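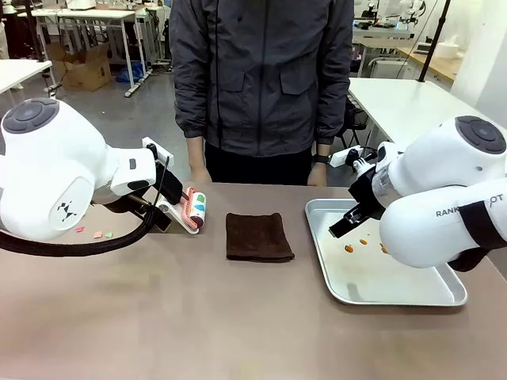

2005-06-02
By the Trarneo office

Trarneo is a small school of sewing and clothing repair in Lamville. We teach adults to mend, alter and make the clothes they wear every day. Our courses are short, the groups are small, and you do not need any experience before you come. Many of our students have never put a thread in a needle, and some have sewn for half of their life and want to learn one thing properly, for example a zip or a collar.

The school began in the back room of a dry cleaner on Muñoz Street. Customers came with trousers to shorten and they often asked if they could learn to do it themselves. The first course had four students and two sewing machines, so one pair was always cutting or pinning while the other pair was sewing. We still teach in this way, even now when there are enough machines for everybody. A person who watches a seam being made by a neighbour learns from it also.

After the dry cleaner closed we moved to the old Sarnero building, on the upper floor, where the light is good until late in the afternoon. The stairs are steep. If stairs are difficult for you, please telephone before you enrol and we will arrange your lessons in the ground floor room, which we share with a choir.

What we teach

The beginners' course is four weeks long, with one evening in each week. In the first evening you learn the hand stitches and sew on buttons. In the second we do hems, in the third we start with the machine, and in the last one you repair a piece of your own clothing that you bring from home. Please bring something washed. Jeans are welcome, but very thick leather is not possible with our machines.

The alterations course is for people who have finished the first one or who can already sew a straight seam. It treats waistbands, sleeves, linings and darts. We go slowly with linings. They are the part most students are afraid of, and it is a pity to hurry them.

There is also an open evening for mending, when there is no lesson but a teacher is in the room. You can come with your own work and ask for help when you are stuck. Tea is included.

How we work

We have a few customs at the school which new students sometimes find strange. We unpick a lot. If a seam is not good we take it out and sew it again, and the teachers do the same with their own work in front of the class. We press every seam with the iron before we cross it with another. And we do not lend the fabric scissors for paper -- this is the only matter on which our teachers become a little strict.

We prefer to repair with plain materials that are easy to find. The shop downstairs sells thread, needles, interfacing and zips in the usual colours, at the same price as in town. You are free to buy them somewhere else.

Our fabric cupboard holds more than 200 pieces of cloth, all given by students and neighbours. Wool, cotton and linen are most useful to us. We cannot take curtains any more, the cupboard is full of them.

Enrolment

Places for the July courses are open now. You can enrol at the office on the upper floor or by post, with the form from the noticeboard in the Lamville library. The fee is paid at the first lesson. If you must cancel, please tell us one week before, so that we can offer the place to the next person on the list.

The school is closed on public holidays and when the choir has its summer concert, as the building is then too full of people and we could not hear each other.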